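Writing down the recording rules

I have been putting this off since we finished the first round of home recordings, and people keep asking for it, so these are the working rules we use when a person wears a head camera and does housework for a robot learning set. They are my rules as a session lead at Silard. They aren't company policy, though most of them have ended up in the company's checklist in some form.

Some background. The project is called Jetemdale inside the office. We collect first-person video of ordinary chores and hand it to a group that trains manipulation models. We have 477 sessions accepted so far, from 50 homes. I have sat in on a good number of those and reviewed a lot of the rest. Rehema Ogola runs the review side and wrote the first version of the rejection codes. Most of what I know about bad footage I learned from reading her comments on mine.

Consent comes first

Everybody who lives in the home signs, including the ones who say they will be out. People come home early. A form signed at the kitchen table with the camera already on doesn't count, and we have thrown away good sessions over it. The form is two pages. It says what is recorded, who will see it, how long it's kept, and how to have it removed. We read it out loud if asked, and we leave a copy.

Removal has to work. When someone writes in and wants out, the session goes, and so does anything cut from it. Our limit is 4 working days. We set that number after a case in November when it took far longer, mostly due to one of our own people keeping a second copy on a laptop. Second copies are now banned. If the upload fails, the card goes in the pouch and the pouch goes to the office.

Visitors are a stop. If a neighbor or a delivery person comes to the door, the session lead says stop and the wearer covers the lens with a hand. We pick up again after they have gone, as a new take with a new number.

Before the camera goes on

Walk through the room with the person and take away anything with a name or an account number on it. Mail is the big one. Calendars, medicine labels, school papers on the refrigerator, phone screens. Family photos get turned around or put in a drawer, and the session lead puts them back the same way. I take a quick picture of the shelf on my own work phone so I know where they go, then delete it in front of the owner.

Check the camera angle with the person standing and then with their hands at working height. Camera angle is the most common reject code we have. If the hands drop out of view when they lean forward, tilt it down a notch and check again. Long hair goes back. Caps come off, since the brim ends up across the top of everything.

Rings and watches stay on if the person normally wears them for that chore. We went back and forth about tattoos. Bakari Rugemalira, who handled privacy for us in the first year, wanted sleeves on everyone. A tattoo can identify a person, and he was right about that. But long sleeves change how people work, they get wet, and they hide the wrist, and the wrist is a large part of what the training group wants. What we settled on is a line on the form. The person is told that skin marks may be visible and they choose: leave it, wear a sleeve, or have it blurred afterward. Large or readable tattoos (names, dates) get pointed out specifically so that the choice is a real one.

During the session

Let them do the chore their own way. This is the rule I break most. Someone folds a shirt in a way that makes no sense to me and I want to say something. The point of the set is that people do things differently, and once I correct a person, every shirt after that is my shirt.

Say the task once, in everyday words, at the start. "Clean the window." "Put the dishes away." Don't read the task label to them. Labels are written for a database and they make people stiff.

No acting for the camera. You can tell when someone is holding an object up so the lens gets a good look at it. I ask them to go slower at the start of a session if they are rushing, and after that I keep quiet. Mistakes stay in. If a cup gets knocked over and picked up, keep it. Rehema fought hard for that one, and the training group has since asked for more of it.

Takes run as long as the job runs, up to the limit on the card. We used to cut everything to 228 seconds. That number came from an old upload cap and had nothing to do with housework, and it left us with a pile of half-made beds.

Both hands

This needs its own section because it's the labeling rule people get wrong most.

Annotators want to pick one hand as the working hand and mark the other as idle. In a lot of chores the second hand is doing a job. It holds the bowl, keeps the drawer from sliding, or takes the person's weight. Our rule is that a hand in contact with anything gets its own label for as long as the contact lasts. "Brace" and "hold" are separate labels. Hold is for something that would move if you let go. Brace is for pressing against something that stays put.

If you can't tell which one it is, use "contact" and move on. A vague label that's true is worth more to us than an exact one that's a guess.

Windows

Glass gets a section too, for two reasons. The labels are harder, and you are now recording the street. 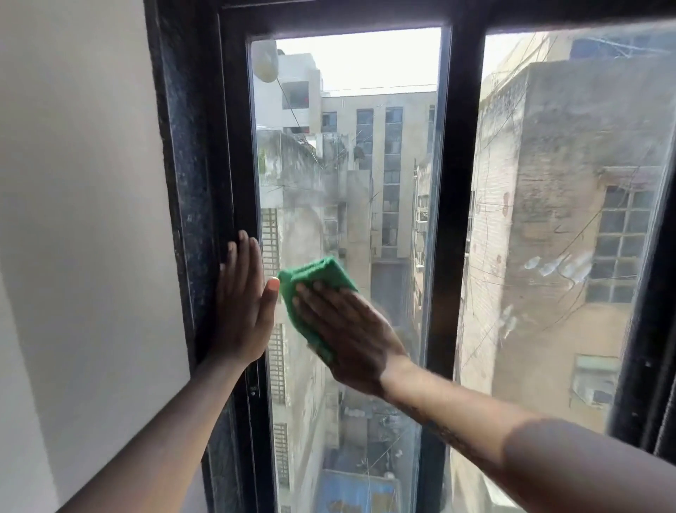

On the labeling side, a flat hand pressed to the pane while the other one wipes is a brace and gets marked from first touch to last. The cloth is labeled by what can be seen: color, and folded or open. We had annotators writing "clean" and "dirty" on parts of the glass, and two of them would almost never agree on where one ended. Now they mark the area the cloth has passed over and leave the state of the glass alone, except where smudges or streaks are plain to see. Things beyond the glass get no object labels at all. The Rizvi labeling tool will happily let you draw a box around an air conditioner on the next building, and it will then sit in the set as something within reach of the hands.

On the privacy side, the people across the way haven't signed anything. We look out first, before the camera is switched on. If there's a person on a balcony or at an opposite window, we wait or do a different chore. After upload, a reviewer goes through what shows beyond the glass and blurs faces, laundry with names on it, license plates and street signs. Other people's windows are blurred if anything inside can be made out. A skyline that someone local would know at once is harder, and we don't have a firm rule. At present the reviewer can ask for the whole view to be blurred, and the session lead can't overrule that.

Safety for windows is short. Inside face only. Both feet on the floor – no chairs, no sills, no leaning out. The window stays shut and latched the whole time, whatever floor you are on. A head camera takes away some of your feel for how close your forehead is to things, and people do bump the glass. If the top of the pane is out of reach, it stays as it is.

Spray cleaner is allowed if the household already uses it. Wipe the lens after, and check it before the next take, because a fine mist on the lens is easy to miss on a small screen.

After

Play back the first ten seconds with the wearer and ask if there is anything they want taken out. Put the room back. Write the session note the same day while you remember which take had the doorbell in it.

The Telladley office is going to try these rules with its own crew starting next month, and I'll update this page if they find holes. I already know the pets section is missing. We have a draft, but Rehema and I disagree about dogs.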